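Search this site: enter keywords
Print this page | E-mail this page

Housing and Household Studies - handout 6
Shared space in small homes: who gets the table?

Notes to go with the lecture, not instead of it. Reading at the end. Bring the Clistdale sheet to the seminar, I won't be printing more.

1. Where we got to
Last time - kitchens moving from the back of the house to the middle. Range goes, boiler comes in, the warm room is no longer the only warm room. Galbraith's point: once every room is heated people scatter. Children do homework upstairs, radio goes upstairs as well. The table loses its crowd.

But the table doesn't go. Even in the smallest flats at Selham the tenants kept one. Why? Three answers in the literature, none complete.

(a) Habit. You grew up with one, you buy one. Weak - doesn't explain why people with no room for it still squeeze it in.
(b) Status. Shearer is good on this, the "good table" kept under a cloth and used at Christmas. Mostly older households.
(c) Work. Varghese, and the one I find most convincing. The table is the only large flat surface most people own. Sewing, bills, repairs, seedlings in March, a jigsaw that stays out for a fortnight.

2. Sharing a surface
Key term: TERRITORY. Wendt uses it loosely, be careful when quoting her. She means the bit of a shared surface a person treats as theirs for the length of a task. Not ownership. You get up, it lapses.

Her Funham interviews: 76 households, all renting, all with one table. Asked each adult to draw the table and shade in "your part". Drawings from the same house very often didn't match. Overlap nearly always in the middle. People are fairly clear about the edge in front of them and vague about the rest.

Sitting opposite vs side by side. Opposite - each person has a near edge, and the centre is common ground. Side by side - more elbow trouble, more talk (Wendt says, small numbers). Corner seating somewhere between, see her chapter 4. 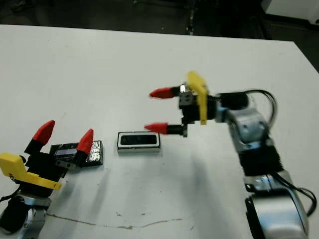

Fig. 2. Two sides, one tabletop: reach from opposite sides, small items lying between.

Things left in the common ground tend to be things either party may pick up - salt, post, scissors. Things pulled back to the near edge are claimed. Petchrat calls this "parking" and has a nice passage on the moment when a parked object gets pushed back to the centre, i.e. given up. Worth reading even if you skip the rest of the chapter.

3. Size
Jardine flats, first block: the plans show a kitchen table but no chairs drawn. When the chairs went in the door wouldn't open fully. 109 complaints logged in the first year, not all about doors obviously. Second block had a fold-down flap instead. Tenants hated it. Nothing could be left out on it, so nothing long could be started.

This is the argument to take away: a surface you have to clear is a differnt thing from a surface you can leave. Space standards count floor area, they don't count that.

4. Problems with the evidence
- interviews done in the evening, tables cleared for visitors
- mostly two-adult households. Lodgers, adult children barely show up
- drawings are what people think they do. Nobody at Funham was watched over a meal
- Selham material is second-hand, the orignal notes are lost

For the seminar
Draw your own table at home, shade your part. Get someone you live with to do the same without seeing yours. If you live alone, do the table you grew up with. Half a page on where the two differ and why. Groups as before.

Reading
Galbraith, "The Heated House", ch. 6
Shearer, "Under the Cloth" - first half only
Varghese, article on the moodle page
Wendt, "Near Edges", chs 3 and 4
Petchrat, the parking chapter. Library has one copy so please be quick

Shares: 6 | Comments: 4
Print this page | E-mail this page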